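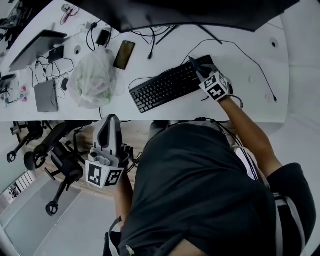 At the desk, beside the keyboard

Servicing and Authenticity: Frequently Asked Questions

Which watches does Guillot accept?
We accept mechanical and quartz wristwatches from most Swiss and Japanese makers. Pocket watches are considered on request.

How often should a mechanical watch be serviced?
Every five years is suitable for most owners. Divers' watches should also be pressure tested every 12 months.

Can you confirm whether my watch is genuine?
Yes. The case is opened and the movement, dial and serial number are checked against our records. The fee is £65, payable in advance - it is not refunded if the watch is found to be a replica.

Will you repair a replica?
No. Replica watches are returned unrepaired to the sender.

Is my watch polished during a service?
Only with your written consent. Polishing removes metal and may lower the value of an older case.

What guarantee is given?
Servicing is guaranteed for two years. Straps, glass and accidental damage are excluded.

May I leave my watch at the Zuvville counter?
Yes, by appointment. The counter will be closed for refitting throughout May.

Page last updated: 13 March 2025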